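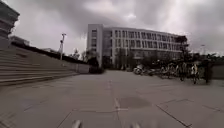 A large building under a cloudy sky, with trees along the ground floor.

About Vakley

Vakley makes and supplies floor safety products for workplaces and public buildings. Our range covers entrance matting, ramp and walkway panels, drain covers, edge markers and the Floltano line of slip-resistant floor plates. We sell to building contractors, facilities departments, food plants, hospitals, schools and marine yards.

What we do

Most of our work falls into two groups. The first is standard stock. Panels, plates and mats are kept in common sizes and ship from our Mundberg warehouse, normally on the next working day. The second is cut-to-size work, where a customer sends us a drawing or a list of measurements and we supply parts marked and packed in the order they will be installed.

We also make a small number of fully custom items. These are usually for older buildings with ramps or landings that were never built to a regular size. Custom items take longer and need a signed drawing before we start cutting.

We do not make floor coatings or paint. If a coating is the better choice for your floor we will say so, and you can buy it from a supplier who specializes in it.

How we started

The company began as a metal shop in Mundberg making drain covers and trench grates for dairies. Dairy floors are washed down several times a day, and customers kept asking whether the covers could be made less slippery underfoot. The first answer was a raised pattern punched into the steel. It worked well enough on new covers but wore smooth in the busiest doorways, so the shop began bonding a grit surface to a replaceable top plate instead.

That top plate became the first Floltano product. Customers started ordering it without the drain cover, to screw down on loading docks and in cold rooms, and within a few years it was outselling everything else in the shop. The drain covers are still in the catalog. Some of the dairies that bought the early ones still order replacement plates from us.

Our second office opened in Chiba to serve shipyards and port operators there. It handles sales, technical questions and local stock. Cutting and bonding are done in Mundberg.

The Floltano range

Floltano plates come in three grades. Fine grade is meant for indoor areas where people may walk in light shoes, such as corridors, changing rooms and lobbies. Medium grade is the general-purpose surface and the one most customers end up with. Coarse grade is for outdoor ramps, decks and places with oil, mud or ice. It is hard on bare skin and soft wheels, and we don't recommend it near pools or on routes used by hospital beds.

All three grades are available in black, gray, yellow and white. Plates can be made in two colors with a contrasting front strip. The standard plate is 50 inches long and comes pre-drilled. Fixings are packed in the same box, for either concrete, timber or steel, so please tell us which one you need when ordering.

There are 109 items in the current catalog, including fixings and spare parts. We drop a few slow sellers every March and add new sizes at the same time. Parts for discontinued products can usually still be made, but the minimum order is higher.

Testing and quality

Each batch of grit surface is tested before it leaves the bonding room. We cut a sample from the batch and check it for wet slip resistance, wear and bond strength. The results are filed under the batch number printed on the back of every plate. If you need a copy for your own safety records, send us the batch number and we will email the sheet.

We also test under conditions our customers tell us about. Vegetable oil, brine, sugar syrup and several kinds of cleaning fluid have all been through the test room. If you use a chemical we have not tried, we can run a trial on sample plates before you commit to an order. Trials normally take 2 weeks.

A slip-resistant surface still has to be cleaned. Grit that is packed with grease or flour will not grip as it should, and a stiff brush does a better job than a mop. Cleaning instructions are included with each delivery and can also be requested by email.

Working with us

You don't need to know the product code to get a quote. A sketch with dimensions is enough, along with a note on what the floor is made of, who or what uses it, and what gets spilled on it. Photos help with ramps and doorways.

For orders of more than 100 plates we offer a site visit before quoting. Our surveyor will measure the area, look at the condition of the existing floor and point out any spots that need repair first. The visit is free within a day's drive of Mundberg. Farther away we charge travel costs and take them off the invoice if the order goes ahead.

We supply through our own sales desk and through independent dealers. Prices for standard items are the same either way. Most dealers can also arrange installation – we do not have installation crews of our own, but we can suggest a fitter who has used our products before.

Returns and warranty

Unused standard items can be returned in their original packing. Cut-to-size and custom parts can't be returned unless we made a mistake. If a part arrives damaged or the wrong size, keep the label and let us know before installing it.

The bond between grit and plate is covered by warranty when the plate has been fixed according to the instructions. Normal wear is not covered. Neither is damage from forklift forks or snowplow blades, though we can often replace single plates without disturbing the rest of the run.

Jobs at Vakley

We hire for the cutting room, bonding room, warehouse and sales desk. Training is given on the job for all production work, and a background in metal or composites is useful but not required. Open positions are listed on the jobs page. The Chiba office posts its own openings separately.

Visiting

The trade counter in Mundberg is open on weekdays for collections and samples. On Thursday it stays open until 7 p.m. Please call ahead if you are collecting a cut-to-size order, as long parts are stored in a separate bay and have to be brought over.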